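Lanz publishes practice guide for simulated robot test scenes

Lanz has released the second edition of its practice guide for teams that test robot handling software in simulation before it goes on real equipment. The guide has 40 pages and replaces the edition that many integrators have used until now.

The largest change concerns lighting and surfaces. The old text asked only that a test scene be "adequately lit". The new one has 26 rules, and almost 3 of every 10 are about reflections, surface finish and camera placement. A team must now record where each light stands, what finish the work surface has and at what angle the virtual camera looks at it. Scenes with strong glare are allowed, and for some tests they are required, but the results must be reported separately from those under even light.

"A robot in a real workshop will meet a shiny bench sooner or later," said Regula Moser, who led the revision. "We want this to be part of the test and written in the report. Before, each team had its own habit."

Rule 14 was discussed the longest. It says that every test series must contain bare surfaces, so that one can see whether the software reports an object where none is present. Jonas Fuchs of Rivex, a member of the working group, had asked for a fixed share of such scenes. The group left the share open – it has only to be stated in the report.

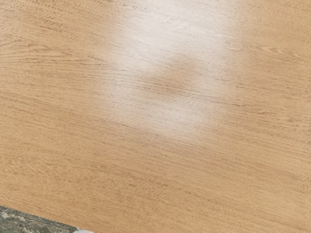 A simulated wooden tabletop with bright glare and no object on the visible wood.

The guide is voluntary. Adbridge has already announced that it will ask for it in new supplier contracts from January. Smaller firms were more careful in their comments. Reto Hofstetter, who replied for Cument, wrote that the documentation is reasonable for a new project but heavy for an old one, and the final text therefore gives existing projects a longer period to change over.

Comments on the second edition can be sent to the Lanz standards office, attention Roswitha Wieser.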